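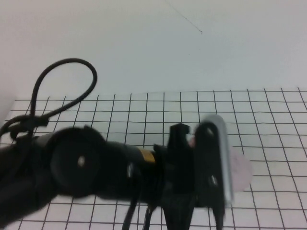
R. Dunmore

Wrist and fixed views in a cup-reaching task: second-term report

Background

The aim of this project was to find out how much of the reaching error on the Orkow bench comes from the camera view and how much from the policy itself. The first-term report used the fixed camera only. Reaches were usually good in direction but poor in the last part of the approach, where the arm and gripper can hide the target from that camera. This term the wrist camera was added and the same task was repeated.

The policy is Mushi, in the small version supplied with the course code. It takes one or more camera images and the joint readings, and returns a short run of joint targets. No changes were made to the network apart from the number of image inputs. Joint targets are passed to the arm by Vorkier, the control program used by all the student projects, which also limits speed and stops the arm if a joint goes out of range.

Set-up

The work surface is a white sheet with a dark grid, laid flat in front of a plain wall. The grid is used only for placing the cup. It was not given to the policy as a coordinate system, and no calibration step reads it. One possible objection is that the policy may still learn from the lines, as they are present in every training image. This was not tested and is listed under further work.

The target is a pink cup, standing upright. It was placed at 13 positions marked on a paper plan of the grid. At each position the arm started from the same rest pose, and a trial counted as a success if the fingers closed on the cup and the cup left the sheet. Tipping the cup counted as a failure even if it was picked up afterwards.

Training

Demonstrations were recorded by hand guidance in March, with both cameras running. The single-view and two-view policies were trained on the same demonstrations, the unused images being dropped at load time. Training ran on Prirlow, the shared machine, for 3000 steps. The loss changed very little after step 2000, but the final weights were used in all cases so that no choice was made on the basis of the test trials.

The image streams do not start together. The wrist stream lags the fixed stream by a small amount which varies between recordings, and frames were matched by nearest timestamp. Recordings where the match was poor were removed from all training sets, including the single-view sets that did not need it.

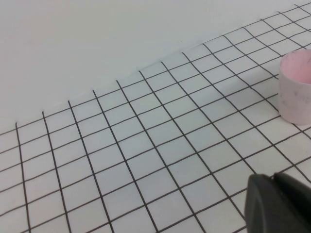

Figure 2. Wrist camera view, with the pink cup at the right edge and part of the gripper at lower right.

Results

With the fixed camera alone, the arm reached the neighbourhood of the cup from every position but failed to grasp it at more than half of them. The usual fault was closing early, with the fingers short of the cup. This agrees with the first-term result.

With the wrist camera alone, the approach was less regular. When the cup was near the side of the wrist image, the policy sometimes corrected towards it and sometimes carried on past. Once the cup was well inside the image, the grasp nearly always followed. The failures were therefore mostly failures to find the cup, and they were grouped at the outer positions.

With both cameras, the policy failed at two of the positions. In one the cup was tipped by the outside of a finger; in the other the arm stopped above the cup and did not descend. Time per trial was similar to the fixed-only case — about a second longer on the outer positions.

Discussion

The early closing seen with the fixed camera is consistent with the cup being hidden late in the approach, though the trials do not prove this. A test with the fixed camera moved to a higher mount would separate hiding from plain lack of depth information. The mount on the bench could not be moved during term.

The number of positions is small and each was tried once per policy. The difference between fixed-only and two-view is large enough to report. The difference between the single views should be treated with caution, as it depends heavily on how many outer positions are included.

Further work

Repeat with a plain sheet in place of the grid, using the same demonstrations for training and then a new set. Repeat with a second cup of a different colour. Log the wrist stream delay in Vorkier at the time of recording, so that frames can be matched without discarding data.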